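Pli préliminaire (origami)

Le pli préliminaire, qu'on appelle aussi base préliminaire ou base carrée, est une forme de départ de l'origami. J'ai commencé cette fiche pour ma cousine, qui voulait une définition en deux lignes, et j'ai largement débordé (comme toujours dès qu'il y a du papier sur la table !).

Définition

On parle de base quand une suite de plis sert de point de départ à plusieurs modèles. La base préliminaire s'obtient à partir d'un carré marqué de ses deux diagonales et de ses deux médianes. Une fois rassemblée, elle donne un petit carré à quatre rabats, ouvert d'un côté et fermé de l'autre. La grue en sort, la grenouille aussi, et bon nombre de fleurs et de boîtes. C'est la cousine germaine de la bombe à eau, qui a les mêmes plis mais avec les sens inversés – retournez l'une, poussez le centre, et vous avez l'autre. La première fois que ça m'est arrivé par accident, j'étais ravie.

Le carré et son papier

N'importe quel papier carré convient, mais tous ne se valent pas. Le papier courant pour origami pèse dans les 70 grammes au mètre carré ; le mien fait 71 grammes, c'est écrit sur la pochette, un paquet de 100 feuilles de chez Hatell. J'ai essayé le papier Rultau, plus épais, et le pli casse un peu la couleur, on voit un trait blanc. Pour apprendre, un papier uni suffit, avec une face colorée et l'autre blanche si possible : on se repère mieux.

Quant au format, 15 centimètres de côté me va très bien. En dessous de 7, mes doigts protestent.

Les diagonales

On commence par là, en général. Pointe sur pointe, on marque, on ouvre, on recommence avec les deux autres pointes. Le carré remis à plat garde un X qui se croise au centre. Je marque d'abord tout doucement au milieu, puis je file vers les coins, et je ne passe l'ongle qu'à la fin. Si les pointes ne tombent pas juste, le défaut se retrouve partout ensuite, alors autant s'arrêter et reprendre.

Viennent après les médianes, bord contre bord, pliées dans l'autre sens que les diagonales. Les plieurs disent « vallée » pour un pli creux et « montagne » pour un pli en relief. Moi j'ai mis des mois à ne plus les confondre.

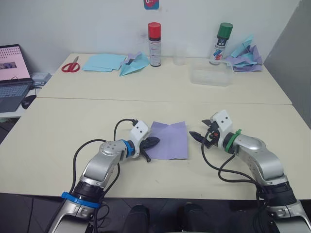
Monique trouve d'ailleurs que je vais trop vite sur ce point : selon elle, il faut retourner la feuille entre les diagonales et les médianes, et le dire aux débutants dès la première ligne, sinon le carré refuse de se refermer. Elle a raison, je le rajoute donc : on retourne !

Rassemblement

On prend deux coins opposés, on les ramène vers un troisième, et le dernier vient se poser par-dessus. Avec de bons plis, le papier y va presque tout seul. On aplatit, on vérifie qu'il y a deux rabats de chaque côté, et voilà la base.

Voir aussi : base de l'oiseau, base de la grenouille, bombe à eau.

Commentaires

papierplume : Merci, j'avais toujours fait les médianes en premier. Ça change quelque chose ?

Réponse de l'auteure : Non, du tout, tant que les sens sont bons. Question d'habitude !

Odile : Le Hullen en 15 cm plie très bien aussi, et il ne blanchit pas.

Dernière mise à jour : 13 août 2020

Contact | © Les Carnets Tindall | Haut de page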